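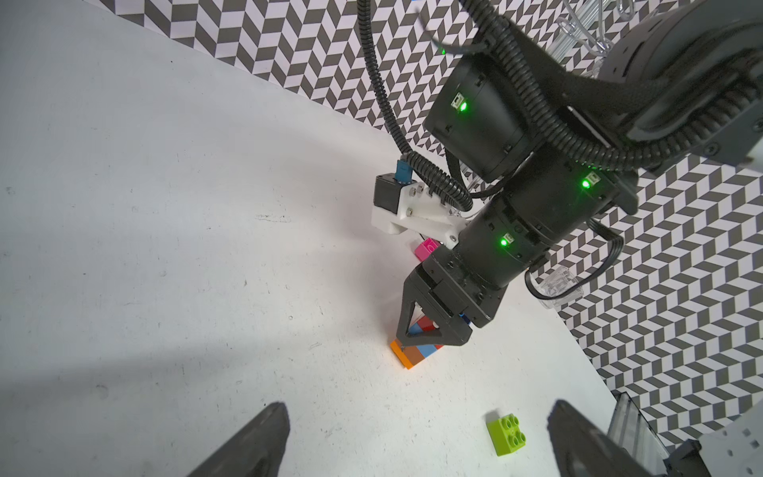 Flostdale Women's Pistol League
Minutes, February general meeting

Chair: Serpil Şimşekoğlu
Minutes: Ataberk Tekin (guest of the league, owner of the only working pen)

Called to order at 7 p.m. by the chair, and again a little later once the coffee had been found.

Previous minutes. Approved with one correction. The January minutes said the bay 3 bench was "repaired." The word has been changed to "visited."

Flondier Match. Serpil reported that the spring match is on, same format as last year, with the novice division shooting first while everyone still has patience. Entries stand at less than she would like and more than she feared. The round count was raised from the floor. Last year's match sheet gave it as 228, and several people had packed for a short afternoon. Agreed that the round count will appear on the entry form itself, in type that can be read without a scope. New shooters may borrow up to 2 magazines from the league box. Borrowed magazines are to come back empty. This was in the rules last year as well.

Squad markers. The white cards are retired. They all looked alike from the firing line, and half of squad B spent last year's match cheerfully following squad C. Serpil wants a different color for each squad, strong enough to tell apart at a glance, and there was general support until someone asked which colors, at which point the discussion got longer.
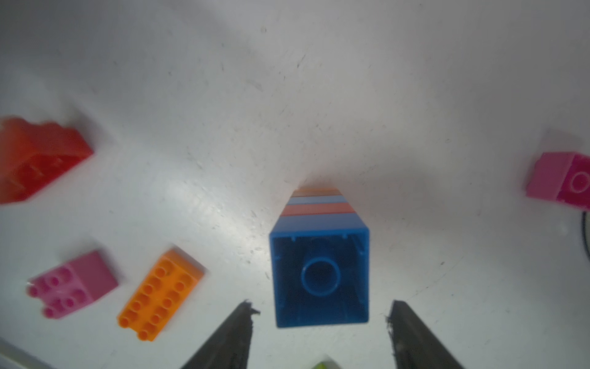 Squads will be given their markers at check-in and keep them clipped on until scores are signed. The chair asked for colors as easy to separate as the layers in the stack of toy bricks: blue, salmon-pink, pale light blue and orange. It was pointed out that blue and pale light blue are both, in the end, blue. Motion to go with blue, pink and orange, plus a fourth color to be argued over by email. Carried. Ataberk asked that yellow be left out of it, for reasons he did not give.

Holster check. The Vinier holsters bought for the loan shelf were discussed. The retention screws work loose. Members differ on whether this is the holster's fault or the fault of members who fiddle with the screws. All loan holsters will be checked with an unloaded, cleared pistol at the safety table before each practice. Purse carry is still not allowed on the line, and the chair does not wish to receive any more magazine clippings on the subject.
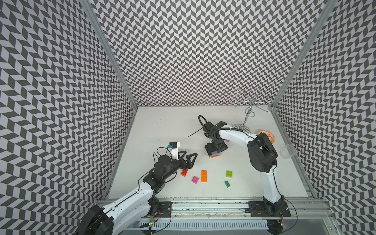

Off-body carry may be covered in a classroom evening later in the spring, with dummy guns only, if an instructor can be found who will come on a Friday. Two names were put forward. Neither person was present, so both were considered willing.

Target stands. The quote from Raudsepp for new stands was read aloud and then, at the request of the back row, read aloud again. It has not gone down. Decision held over to the next meeting. In the meantime the old stands will continue to lean, and shooters are reminded that a leaning target is not grounds for a reshoot.

Ear protection. The lost-and-found now holds more muffs than the loan shelf does. Anyone who left a pair behind has until the match to claim it, and after that it belongs to the novices.

Other business. Request for a shade canopy over the loading tables: yes in principle, no in budget. Request for the range radio to be turned off during dry-fire practice: agreed without a vote. A question about whether spouses may shoot the side match was answered with the words "if they pay."

Action items
Serpil: revise entry form, order markers, stop the email thread if it passes one week.
Ataberk: type up minutes, return the pen to himself.
All members: look in range bags for league magazines.

Adjourned 9 p.m. Next meeting same room, coffee to be made beforehand.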